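Recycling labels on flexible packaging are worse than most people assume. A short thread on why the wrapper is usually the hardest item in the bin to sort, and what the codes do and don't tell you.

1/ The number inside the triangle is a resin code. It identifies the main polymer. It says nothing about whether your local plant accepts the item. A 4 is low-density polyethylene, used for bread bags and for most shipping film. Plenty of curbside programs still refuse it.

2/ Snack and coffee packaging is a separate problem. It is usually a laminate: a print layer, a barrier layer and a seal layer bonded together. The barrier is often aluminum, either as real foil or as a vapor-deposited coating far thinner than foil.

3/ The barrier exists to keep oxygen and moisture out. Metallized film does this at very low weight, so manufacturers like it. The layers can't be pulled apart with ordinary sorting equipment, so recyclers don't.

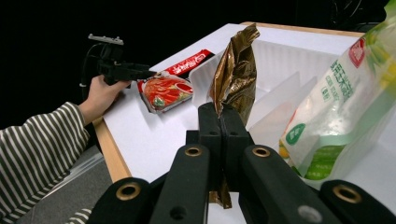 4/ The home check is the scrunch test. Crush the empty wrapper in your fist and let go. Plain aluminum foil stays crushed. Metallized plastic film springs back. It is a crude test and it fails on some heavy laminates, where a thick foil layer holds the fold even though there is plastic on both sides.

5/ If it springs back, it goes in the trash unless you have a store drop-off that names it specifically. "Clean film only" at a drop-off generally means polyethylene. Metallized film is a contaminant there.

6/ I pulled the published acceptance lists for Roselville and Dommont in December. Roselville takes rigid plastics coded 1, 2 and 5. Dommont takes 1 and 2. Neither takes film of any kind at the curb. Both lists are PDFs, and the Dommont one is a scan, so you can't search it.

7/ Then I compared them with the disposal text on 143 wrappers from my own pantry and two neighbors' pantries. 26 had no disposal text at all. The most common wording on the rest was "check locally", which sends you back to the scanned PDF. 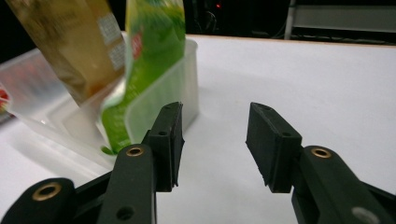
Photo: Mpho Matlala

8/ Film in a curbside bin does measurable harm. It wraps around the rotating shafts of disc screens, and the line has to stop while a crew cuts it off with knives. Flat, light pieces also travel with the paper and lower the grade of the bale.

9/ Bagging your recyclables causes the same trouble. Tip them in loose.

10/ Mono-material pouches are the most promising change. Bravmont moved its dried fruit line to an all-polyethylene pouch with a clear oxide-type barrier. Shelf life on the printed date is shorter than the old pack. I have not seen a figure for how many are recovered – without collection, a recyclable pouch still goes to landfill.

11/ Baloyi went the other way and kept the laminate but cut its thickness. Less material per pack, same end point. On weight alone that can still be a reasonable trade, and I'd like to see both companies publish the numbers per serving.

12/ Corrections welcome, especially from anyone who works on a sorting line. I'll add the two acceptance lists as plain text in a reply once I finish retyping the Dommont one.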